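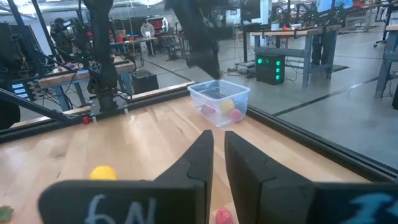

A wooden tabletop

Home Contents Furniture Materials Index

Tabletop (furniture)

Reading time: 4 minutes

A tabletop is the flat upper part of a table, carried by legs, a pedestal, trestles or a frame. It may be fixed, hinged, extending or wholly loose. Wood is the oldest material in common use and remains widespread; stone, glass, metal and various boards are also used.

Construction

A solid top wider than a single plank is made by joining several boards along their edges. The joint may be plain and glued, or strengthened with dowels, loose tongues or a tongue and groove. Boards are usually laid with the grain running along the length of the table. Some makers turn alternate boards so that the growth rings curve in opposite directions, which spreads any cupping over the whole width as a series of shallow waves. Others place every board with its best face upwards and rely on the frame to hold the top flat.

Veneered tops consist of a thin sheet of wood glued to a core. The core is normally veneered on both faces, as a single veneer tends to pull the panel out of flat. The exposed edges are covered with strips of solid wood or with further veneer.

Movement and fixing

Wood swells and shrinks across the grain with changes in the dampness of the air, and hardly at all along it. A solid top 795 mm wide may change in width by several millimetres between a damp season and a heated winter room. The fixings must allow for this. The usual types are:

Buttons – small wooden blocks screwed to the underside, with a lip that slides in a groove in the rail.
Slotted plates – metal plates in which the screw can travel along a slot.
Figure-of-eight plates – metal plates that turn slightly as the top moves.

Screws driven tightly through the rails into a wide solid top often cause splitting. Breadboard ends, in which a cross-piece is fitted over the end grain, are pinned firmly at the centre only, with the outer pins set in slotted holes.

Regional forms

The Salstead top is a loose top of four boards held by two tapered battens, which slide into dovetailed grooves on the underside. No glue is used. The boards can be knocked apart for carrying, and a worn board can be replaced singly. Surviving tops of this kind at Nastcombe are narrow, the smallest being 460 mm across. The Killside top is similar but has glued joints and a raised rim along one long side.

Finish and wear

Oil and wax are easily renewed but give limited protection against heat and spilt liquids. Varnish resists both better, although local repairs tend to show. Scrubbed tops are left bare and cleaned with water along the grain; the softer wood wears away first, leaving the harder growth lines slightly raised.

See also: Trestle table; Drop-leaf table; Veneer; Workbench

Last updated: July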